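Skilluvum robotics club: the washing-up project

Seven weeks, two arms, one plate. The club set out to teach a pair of robot arms to do the washing-up, and I said in March that I'd believe it when I saw it. I'm still waiting. Juraj Šimek, who runs the club, is more hopeful than I am.

The job is split in two: one arm looks after the plate and the other has the sponge. Splitting it was the students' idea and I thought it would double the trouble.

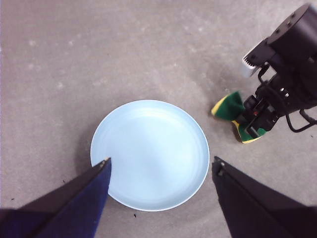
The target is a plate in under 60 seconds, which my nephew can beat without a laptop. There's no water yet, and no dried-on egg either, so I'd go easy on the word "washing" for now. The students' code is tidy, I'll give them that. Whether it copes with a bowl is a question for next term.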